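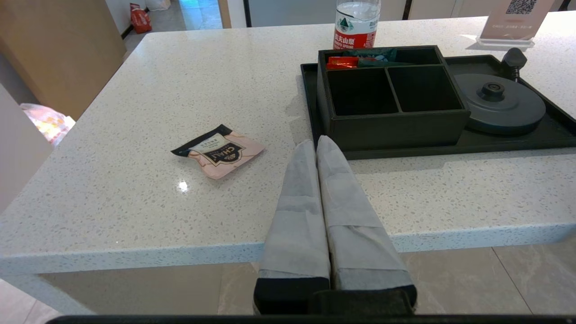 Januar ist bei mir jedes Jahr der Monat, in dem die Haut streikt. Draußen Frost, drinnen Heizungsluft, und mein Gesicht fühlt sich nach dem Duschen an wie zwei Nummern zu klein. Deshalb gibt es heute endlich den Bericht zur Nachtcreme von Brurell, nach der so viele von euch gefragt haben!

Kurz zur Vorgeschichte: Bis Dezember habe ich die blaue Creme von Skovley benutzt und war eigentlich zufrieden. Dann wurde die Rezeptur geändert (warum macht man das??), und plötzlich roch sie nach Sonnenmilch und lag wie ein Film auf den Wangen. Kumudini Kanagaratnam, deren Blog ich schon ewig lese, hatte im Herbst von Brurell geschwärmt, also habe ich mir den Tiegel bestellt. 26 Euro, das ist für mich schon die Obergrenze bei einer Creme.

Die Konsistenz ist ziemlich fest, fast wie ein Balsam. Ich nehme eine erbsengroße Menge, wärme sie zwischen den Fingern an und drücke sie dann ein, statt zu reiben. Beim ersten Mal hatte ich viel zu viel erwischt und klebte am Kopfkissen fest - also lieber sparsam anfangen. Der Duft ist ganz leicht krautig und nach ein paar Minuten weg. Mein Freund meint, ich rieche nach Hustenbonbon, aber der findet ja auch, dass Duschgel als Gesichtsreinigung reicht.

Nach knapp drei Wochen sind die schuppigen Stellen neben der Nase verschwunden, und Make-up sitzt dort wieder ordentlich. An der Stirn ist mir die Creme allerdings zu reichhaltig, da hatte ich nach ein paar Tagen zwei dicke Pickel. Seitdem lasse ich die T-Zone aus und nehme dort nur das Serum von Chisholm. Das klappt prima!

Was mich nervt, ist der Tiegel. Ich hätte so gern eine Pumpflasche, gerade bei langen Nägeln ist das Gefummel echt lästig. Und der Deckel schließt nicht richtig, wenn Creme am Gewinde klebt. Im Koffer würde ich ihn nur mit Tüte drumherum mitnehmen.

Nachkaufen werde ich sie trotzdem, zumindest für den Winter. Für den Frühling suche ich noch etwas Leichteres und habe mir schon das Gel von Plamham auf die Liste geschrieben. Falls das jemand von euch kennt: Wie verträgt sich das mit Sonnenschutz darüber? Bei mir krümelt so etwas nämlich gern. Schreibt es mir in die Kommentare!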